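Uramum training kit review — progress report, July
To: Buppha Phetsri
From: Bahman Taheri

Quick one before the budget call. Full write-up comes with the close-out, this is where we are and what we still need from you.

Status: on track except the software. 358 practice runs logged out of the 845 in the plan. Lower than I wanted by now. Lost time early on to the login problem (see below), pace since then is good and I still think we finish inside the grant period.

What we're reviewing, for anyone you forward this to: the Uramum suturing package. Tissue pads, suture packs, the exercise booklet, and the scoring software that sits on top of the console video. Dornero sells it, Flarance handles support and replacements. We are only looking at whether it is worth buying for the residents at Sheikh. Not reviewing the robot itself, we have that already.

Module 1 (camera, clutch, ring transfer) done. Module 2 (single stitch and tie) done. Module 3 is interrupted closure on a straight incision, and that's where most of the hours are going now.

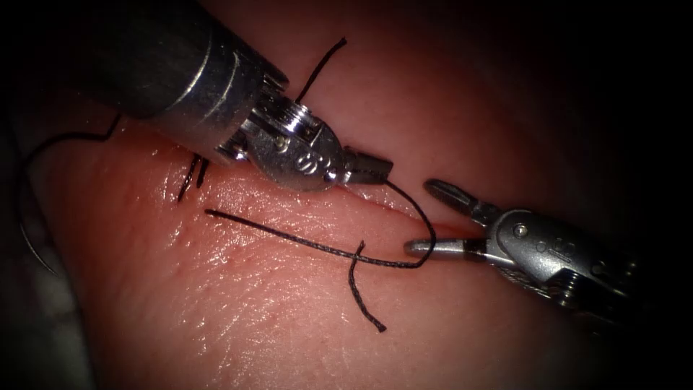 Pads. Good, mostly. Edges hold a stitch without tearing if the trainee takes a decent bite. They do tear if you pull up on the thread, but that's the lesson I guess. Two people on my side think the surface is too slick under the lights, I don't agree. Shelf life is the open question. Dornero says one thing on the box and another in the order form, have asked them to put it in writing.

Suture packs. Fine. Would like longer lengths as an option for the beginners, they run out partway through a closure and have to start a new one. Booklet says trim tails "to preference", which is no help when the software marks you down for tail length. Asked for a number.

Booklet. Weakest part of the package. Steps are in the right order but the drawings are tiny and module 3 skips straight from first knot to finished closure. We wrote our own one page insert and will share it if Dornero wants it.

Scoring software. Mixed. Time and path length look right when I check them against my own notes. Thread handling score is a problem.
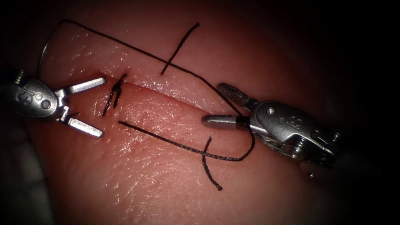
The score seems to drop any time there is spare thread in view, and it doesn't care whether the trainee is in trouble or not. I went through a batch of low scores by hand and a lot of them were normal work. Take a moment like this one: first stitch tied at the left end, long strand lying slack in a big loop over the upper side, a short bit of thread crossing it, rest of the cut between the instruments still to be closed. Untidy, sure, and I'd tell a trainee to manage that loop. But I wouldn't fail them on it. Flarance has the clips and agreed to look at the threshold — no date yet.

Login problem. Accounts were locking after every software update. Fixed by Flarance, took 6 calls. I'd count that against the support contract when we get to pricing.

Spending. Under on travel, over on pads. Going through them faster than planned becuase module 3 uses most of a pad per person. I need 20 more to get to the end and would like to move the travel money over to cover it. Please confirm by email, finance wont take my word.

Next:
Finish module 3 with the second group of residents
Start module 4 (running closure), pads permitting
Rescore the disputed clips by hand, two reviewers, compare with software
Get shelf life and tail length answers from Dornero in writing

Early view on buying, not final: yes to the pads and suture packs, wait on the software until the thread score is sorted. Dornero would rather sell it as one bundle — I've asked for split pricing and am waiting on the quote. Will forward when it's in.

Bahman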